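November, Kendeck

In by seven thirty. Heater in the hall had been on overnight and the floor was still cold enough to feel through my boots. I wanted the gripper pair finished before lunch and it took me until nearly five, so I'm writing down what was done while I still have it in order.

Started with the fingers on the light gray unit. The right one has been giving trouble since the last swap. It closes late, the pad meets the other one high, and thin things slide down out of the bottom of the grip. Efraín thought the finger itself had gone soft. I took both off and laid them side by side on the bench and bent them by hand and they felt the same to me. No cracks at the root on either one. What I did find was one of the two screws in the right carrier turned almost by itself when I put the driver on it. The thread lock we used in the summer had gone to powder. I cleaned out both holes with a pick and alcohol, put in new screws and new thread lock, and left them alone for an hour.

While that was setting I did the slide. Plandach rail, the short one, and it had hair in it again. I don't know where the hair comes from. Pulled the carriage, wiped the rail with a lint-free cloth, put one small drop of oil on each side and ran it back and forth by hand until it stopped dragging. The old grease came off brown. Put the carriage back and the play at the tip was less than it has been for weeks. I should have measured before I started and I didn't, so there is no number for the log, only the number after.

Coffee. Wrote to Correa for more fingers. Their last box had 3 pairs in it and one of those had a void in the rib that you could push a fingernail into. I asked them to check before they pack. I also asked for a price on 35 pairs, which Hosby will say is too many, but we go through them and the shipping is the same for a big box or a small one.

Back at the fingers. Put them on with the jig, which is only a block of aluminum with two slots milled in it, and closed the grip by hand. Better. The pads meet along their full length now when squeezed. At rest they still don't mirror each other, and I don't think they need to.
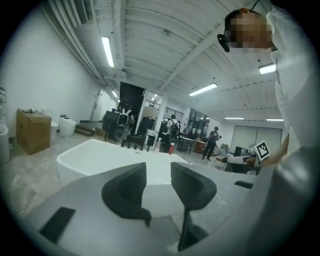 Black fingers on the light gray unit, marker card off to the right.

I went through the camera check after that, with Efraín on the other side of the tub holding things up where I asked him to. The point of it is to see that the fingers come up in the same place in the picture each time, and that a card still reads when it is tilted. It read fine tilted. It dropped out when the overhead tubes caught it flat on, and that is the glossy print again. We had matte cards. I went through both drawers and the box under the bench and found one matte card with a bent corner and a coffee ring on it. Printed new ones on the matte stock after lunch and let them sit under a dictionary to get the curl out.

The lens had a smear on it too. I cleaned it with the blower first and then the cloth. Last month I went straight in with the cloth and dragged a bit of grit across, and there is a fine line on that lens now that I see every time I open a recording, though the software doesn't care about it.

Lunch at the desk. Efraín went out and came back with empanadas from the place by the bus depot and wouldn't take money for them. He told me his daughter has started the clarinet. He said it flatly, the way you'd report a leak.

Afternoon was the dark unit. This one had a different complaint, which was that its card had worked loose. Somebody had stuck it down with double-sided foam, and foam gives, so the card could rock a little each time the hand turned over. You can't see it rock. You can see it in the tracking, where the pose wobbles even with the gripper clamped in the vise. I peeled the card off, scraped the foam, wiped the mount with alcohol and glued a thin flat plate down first, then the card onto the plate. Weighted it with the small vise jaw. I gave it the full cure time on the tube and then ten minutes more.

After the glue, the close and open count. I set the counter at zero and did 200 on the dark unit with the metronome going on my phone. Forearm was sore by the end. The trigger spring is fine, the return is even, no click. At the end I checked the screws with the driver and none of them moved. Then the same count on the light gray one, which I split with Efraín because I had had enough. He goes faster than the metronome and has to be told. Same result, screws tight, right finger closing with the left one.

Then cables. The connector on the light unit has a strain relief that was never pushed home. I pushed it home. I also put a fresh wrap of cloth tape at the place where the cable leaves the grip, as the wearer's wrist rubs there. The old tape had gone sticky at the edges and picked up everything. 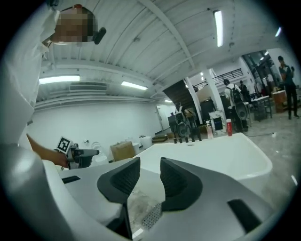
Calibration came last, and I wanted both units out and in hand for it, with the lights as they are when people work. The steps are on the sheet but I changed the order today and I think I'll keep it this way: lens, fingers, card, and only then the pair together. If the pair is done first, any card you touch afterward sends you back to the beginning. Efraín took the dark one with the card on top and leaned in over the light one so each could be checked against the other at working distance. I moved, he held, then we traded. The thick black border around the pattern is the part the software looks for first, so he kept his thumb well back from it. The small perforated plate below the fingers of the light unit needs going over with the soft brush before every calibration, and I'm adding that to the sheet, it was not on there. Anything you pick up sheds into those holes sooner or later.

First run of the pair failed at the end. The two clocks had drifted apart, and the log said so clearly for once. Restarted both, waited until they agreed, and ran it again. The second run went through. The third I did only to have something to compare it with, and it matched the second closely enough that I stopped there. Saved under today's folder and copied to the Hosby drive.

Things I did not get to. The trigger on the spare unit still sticks in the cold and I haven't opened it. The jig has a burr on one slot that I keep meaning to file off. The labels on the spares drawers are wrong: the one marked SCREWS M2 has the M2.5 in it, and I lost a good while to that this morning, standing there wondering why a new screw wouldn't start.

For the maintenance sheet, so I can type it up tomorrow:

Blower on the lens, then cloth. Never cloth first.
Brush the perforated plate.
Wipe the rail, one drop each side.
Driver on every finger screw, old thread lock out before new goes in.
Matte cards only. Glue to a plate, no foam.
Clocks before the pair calibration.
Change the fingers after 5 weeks, or sooner if the pads shine.

The last one is a guess of mine and Hosby may want it argued. I have the worn ones in a bag with the dates on them and can bring those to the meeting. The shine shows up on the inner face first, near the tip, and once it is there small smooth things start to slip.

Efraín stayed to coil the cables and I put the units back in their foam, fingers up so the pads don't take a set from lying on each other. I signed the log and he signed under me. It was dark when I locked the side door. Bus was late. Have to remember to bring the file for the jig tomorrow, it's in the kitchen drawer with the tape measure.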